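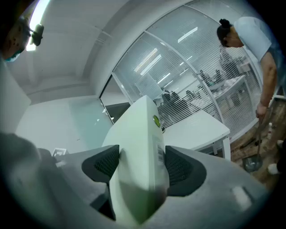

Student project report, Robotics Practice course
Written by the Hollier kit review group
Submitted in June

Is the Hollier hand-held gripper kit worth the money?

Our assignment was to pick a product sold to people who train robot arms, use it the way the seller says to, and report on whether we would tell the department to buy it. We picked the Hollier kit, which is sold by Grundbridge as a pair of hand-held grippers with a camera view for each hand and software that turns the recordings into training data. The sales page promises "robot-ready demonstrations on your first afternoon." We did not believe that when we chose it, and we should say so up front.

What the kit claims

The idea is simple enough. A person holds a gripper in each hand and does a job at a table, such as picking something up and putting it down. The software works out where the hands were and how far the jaws were open. Those numbers are then used to teach a robot arm to do the same job. You don't need the arm in the room while you record, and this is the main selling point, because arms are expensive and usually booked.

Grundbridge lists the kit at 1,187 for the pair. That does not include a computer, and it does not include the second year of the software. We found the part about the second year in the license text and nowhere on the sales page.

Setting up

The quick start guide says setup takes less than an hour. Ours took most of a Saturday. The guide was written for an older version of the software and three of its steps point to menus that have been moved. The page on calibration was clear and the pictures in it matched what we had. The page on lighting was one paragraph long and told us to use "normal indoor light."

We don't think normal indoor light means very much. Our room has ceiling lights, a glass partition and a lot of window blinds, and the software complained about tracking more often when the hands were pointed toward the bright side. It never told us which hand it was complaining about. Once we worked that out for ourselves, things went faster, but a buyer should not have to guess.

Recording

We gave ourselves one kind of task: pick up a small object, carry it to a marked spot, let go. It is the task used in the seller's own demo, so we thought it was fair. Each of us took turns with the grippers, and the others stood by and kept notes.
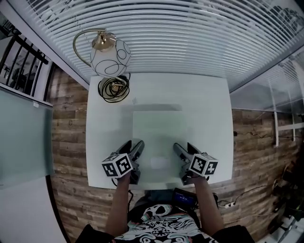
Both grippers held over the work table, with a marker cube on the outer side of each.

The grippers themselves are the best part of the kit. The jaws open and close evenly, and the mesh pads held on to most of what we tried. They are heavier than they look online. After a long run our wrists were tired and our movements got sloppy, and sloppy movements are the thing you least want to record. The seller's videos never run long enough for this to show.

The marker cubes worry us more. They carry the square black-and-white patterns that the software looks for, and they stick out to the sides. Any task that brings the hands close to a wall, a box or each other is going to be awkward. We bumped the cubes together several times and had to run calibration again after each bump. The guide says the cubes are "firmly seated." Ours could be turned with a finger.

Cables were a nuisance too. The kit is described as portable, and you can carry it, but we kept stopping to move a cord out of the way.

Checking the data

The software gives every recording a quality score out of 4. Nearly all of ours got the top score, including one where the object was dropped and picked up again off the table. We asked the seller's help desk what the score measures. The answer came in 2 days and said that it measures tracking, and that judging the task is left to the customer. Fair enough, but the sales page calls it a "demonstration quality score," and we think most people would read that the way we did.

We then watched the recordings ourselves and threw out almost a third. That was the slowest part of the project and it isn't mentioned in the seller's time estimate at all.

Compared with the other option

The other product on our list was the Brindenau kit. We only had its manual and its price list, so this is not a real comparison. On paper it costs more, uses no marker cubes and comes with a longer manual. The Hodoroagă software, which is free, says it can read files from both kits. We tried it with our Hollier files and it opened them, although the jaw readings came in upside down and had to be flipped.

What we could not test

We never ran a robot arm on this data. Arm time was not part of our project, so the biggest claim on the sales page is still just a claim as far as we are concerned. The seller's charts show good results, but they don't say how many tries were behind each bar or what counted as a success. We asked about this in the same message and that part was not answered.

Our recommendation

Don't buy it yet. Ask Grundbridge for a loan of the kit, tighten or replace the cube mounts, and book arm time before any money is spent. If an arm trained on our cleaned-up recordings can do the pick and place task, the department should look at the price again, with the software's second year added in.

The recordings we kept, our notes and the list of guide errors are in the course folder.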